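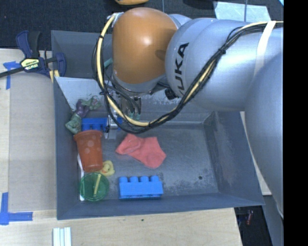

El taller compartido Lendidier presenta Starnow, un brazo que recoge lo que dejamos tirado

¡Ya lo podemos contar! Soy Leonor Barros y llevo desde mayo metida en el taller con este proyecto, que hemos bautizado Starnow y que enseñaremos a todo el que quiera pasarse por allí (la entrada es libre, el café lo ponemos nosotros).

La idea es sencilla de decir y bastante pesada de montar: un brazo KUKA que saca cosas de un cajón metálico, una a una, sean vasos, bloques de construcción o un calcetín rosa coral. El calcetín me trae loca, la verdad. El cajón va sujeto a la mesa con una mordaza IRWIN, y los cables van por fuera del brazo, atados con bridas, porque así los cambio en un momento.

Llevamos 1.517 intentos anotados en el cuaderno y 2.651 euros gastados, casi todo en la pinza, que es ya la versión 2. La electrónica nos la ha cedido Setex y las piezas a medida salieron de Talleres Baptista, ¡gracias otra vez!

Las demostraciones empiezan a las seis de la tarde y caben 80 personas. Para reservar sitio o pedir una entrevista, preguntad por mí en el taller.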